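Westerberg Opens Orders for Dotska Two-Hand Manipulation Kit

WITBRIDGE, May 2, 2020 — Westerberg today opened orders for Dotska, a two-hand upgrade kit for upright research robots. The kit consists of a left and a right five-finger hand, wrist couplings, a controller and the Puteritz grasp software, release 6.

Dotska is intended for thin, light objects that sit flat on a work surface and are hard to pick up with parallel jaws. Puteritz plans the thumb and finger paths separately and logs contact data from both hands. The software ships with 58 stored grasps. Users can edit these or record their own.

Pilot units have been in use at the Witbridge lab since March and have logged 2,912 grasp attempts.
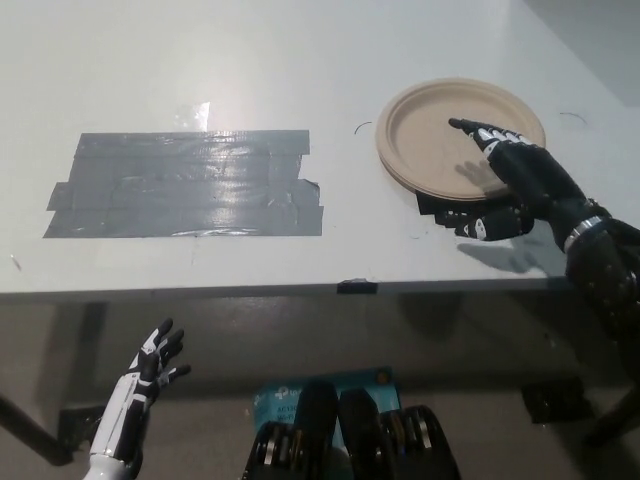
Dotska right hand at the rim of a paper plate.

Orders placed now ship in 188 days. Pricing is by quote. Spare fingers and wrist couplings are sold separately — part numbers are listed in the kit manual.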